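Kisivau Home Boards > Kitchen > Storage and Organizing

Thread: Woven utensil holder on the table, yes or no?

plainspoon wrote:
Trying out the Nistor woven holder for chopsticks and spoons. Still sorting what goes in it.
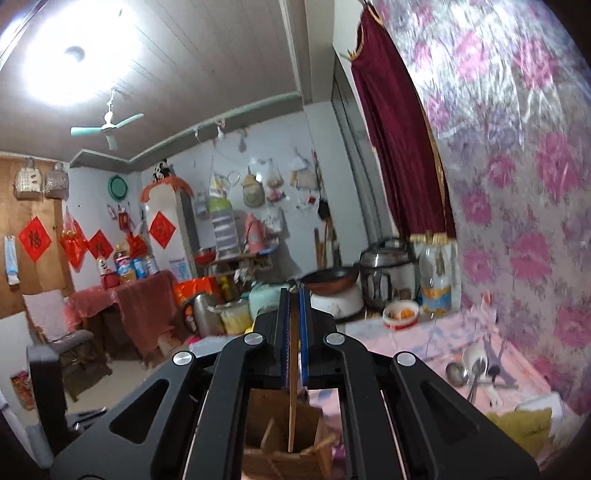

Spoons still out on the table, holder waiting.

I paid 398 for this thing, local money, and I'm not convinced. The listing says it will "bring calm to your table." So far I have the same spoons and the same chopsticks, plus one more object to move when we eat. Does a holder like this earn its spot or do I send it back? Returns close at the end of September.

tinroof_kate wrote:
Send it back. A jar does the same job and you can wash a jar. Anything woven in a kitchen collects grease and crumbs, and then you're picking at it with a toothbrush.

plainspoon wrote:
The jar thing I've tried. Top heavy once the ladle goes in. It went over twice and the second time it took a glass with it.

oldbracket wrote:
Then don't put the ladle in. Ladles hang. I don't know why everybody wants one container for every utensil they own. Chopsticks and a soup ladle have nothing in common except being long.

mossy_lid wrote:
Disagree with the jar crowd. I've had a woven one from Berkora for years and it's fine. You shake it out over the sink, you wipe it, done. The trick is that only dry things go in. If you put your chopsticks away damp they'll go moldy in a jar too, so I don't see how that's the basket's fault.

tinroof_kate wrote:
"Only dry things go in" is a rule that lasts four days in a house with other people in it.

mossy_lid wrote:
Lasts fine in mine.

quartzy740 wrote:
What bothers me more is the location. You've got the pressure cooker and the pan down at the other end, on the same table as your bowl of food and that big bottle. That's cooking and eating all on one surface. A basket won't fix that. I'd ask where the cooker could live before I bought anything with the word organizer on it.

plainspoon wrote:
It lives there. My counter is the width of a cutting board. If I move the cooker off the table I have to cook in the hallway.

quartzy740 wrote:
Shelf?

plainspoon wrote:
On which wall? The side by the table has that shiny flowered covering on it, and it's wrinkled enough up top already. I'm not drilling through it to hang a shelf I don't trust.

oldbracket wrote:
Fair. I wouldn't either without knowing what's behind it. But a freestanding rack is a thing that exists. Jendville makes a narrow one. I will say their "holds 111 pounds" claim is nonsense, mine bowed under a rice cooker and a stack of plates.

dulcie_b wrote:
I like the pink cloth with the leaves, for what it's worth. Is it fabric or the wipe kind?

plainspoon wrote:
Fabric. Washes fine. Turmeric is another story.

tinroof_kate wrote:
See, and now you want a grease basket on top of a fabric cloth. Put the thing on a saucer at least.

mossy_lid wrote:
Saucer is a good idea, I'll give you that one.

dulcie_b wrote:
Question about the divider. Does it stay put? Mine had one and it slid around until all the chopsticks ended up on the same side. I pulled it out in the end and liked the basket better without it.

plainspoon wrote:
It leans. I haven't decided if that's a flaw or if I put it in wrong. There were no instructions, just a card thanking me for choosing a slower life.

oldbracket wrote:
At that price I'd want the divider glued.

quartzy740 wrote:
I'd still like to hear what problem this was supposed to solve. Were you losing spoons?

plainspoon wrote:
Chopsticks. They roll off the table, and in the drawer they end up crosswise and jam it. The spoons were an afterthought.

quartzy740 wrote:
OK, that's a real problem. Then I'd say keep it, chopsticks only, and put the spoons back in the drawer now that there's room in there.

tinroof_kate wrote:
Or a jar.

plainspoon wrote:
Update, 31 August 2018. Chopsticks only, spoons in the drawer, ladle on a nail by the stove. Basket is on a saucer. Drawer opens now. I still think it was overpriced and I've kept the box.

mossy_lid wrote:
What kind of saucer?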